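Handheld gripper drops thin wrappers, blue pads not closing flush

Help > Grippers and hand tools > Setup and repair
Tags: pads, linkage, slipping, hand-held

gravov_bench
posted in January, edited once

Got a pair of the hand-held parallel grippers, black, four pins on the linkage, blue strips on the jaw faces. Used for tidying jobs, mostly picking up rubbish and putting it in a bin. Left one is fine. Right one was fine till I changed the pads, now anything thin slides out. Sweet wrappers, film, bits of label. Boxes and cups no problem at all.

What I've done so far:
- new pads both sides (Skinix, the self adhesive strip)
- wiped jaw blocks with alcohol before sticking
- checked trigger cable, not frayed
- opened and closed it 100 times with nothing in it, feels smooth

Still drops them. Is it pads or linkage? Don't want to strip it if I dont have to. Also is there a proper closing gap, the sheet that came with it says nothing.

3 replies

Adaeze Ekwueme
Marked as helpful

Had this on two of ours. Nearly always pad seating after a change, then pins. Do it in this order, stop when it grips.

Let go of the trigger fully, then squeeze slowly and look at the gap straight on, light behind it. Should be an even line top to bottom. Wider at the tips = pads stuck on at a slant, or old glue left under one end. Wider at the bottom = usually a pin.

Peel the pads. Scrape the block, plastic scraper, not a blade. Alcohol wipes the grease off but wont shift a ridge of old glue. Let it dry, restick from the bottom edge up, press hard, leave overnight. An hour isn't enough with Skinix strip, creeps as soon as you load it.

Then test on the real stuff. Paper is no good as a test, too grippy. I go straight to wrappers over the bin. Thin film between the pads, most of it hanging out either side, hold, give it a small shake, tilt, let go.
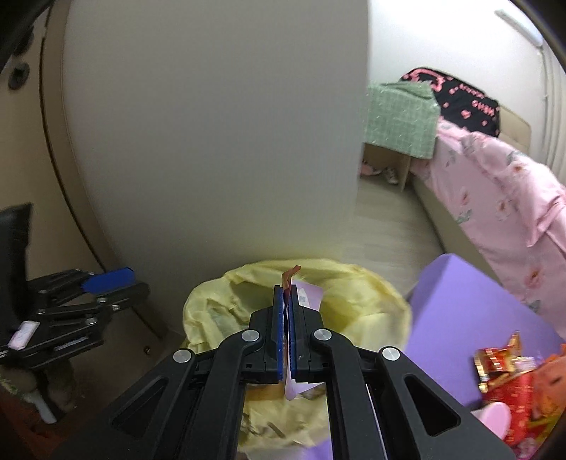
Pins, if the pads didn't fix it

Two near the jaws, two lower and further out. Hold one jaw still and wiggle the other. Any click, find which pin. Mine was a lower one both times. Clip off, pin out, clean the hole, tiny bit of dry lube (no oil, it gets on the pads and you're back where you started). Swap the pin if there's a groove you can feel with a nail. Šimko do a pin set that fits, get the clips as well, they ping off.

Gap: I set ours so a strip of printer paper just drags when pulled. Theres a stop screw inside the handle on ours, quarter turn at a time. Don't wind it right in to get more bite, the pads go flat in a week.

We check pins every 500 picks and change pads at 800, sooner if they go shiny. Write it on tape on the handle or you will forget.

skorano_fan
Just buy new ones? Skorano jaws are a straight swap I think. Might need a different screw. Never had a wrapper problem with mine but I mostly do bottles tbh

pinch_908
Second the glue ridge. Also check you haven't put a thick strip on one side and a thin on the other, the packs look the same. Did exactly that, spent an evening on the linkage for nothing. And cut the strip a hair short of the block, if it overhangs at the tip it folds under and props the jaws open.

gravov_bench
Glue ridge, left hand block, bottom end. Couldn't see it, could feel it with a nail. Scraped, restuck, left till morning, now holds film. There is a slight click on one of the lower pins too so ordering the set. Stop screw on mine is under the rubber grip not inside the handle, if anyone else is looking for it. Thanks both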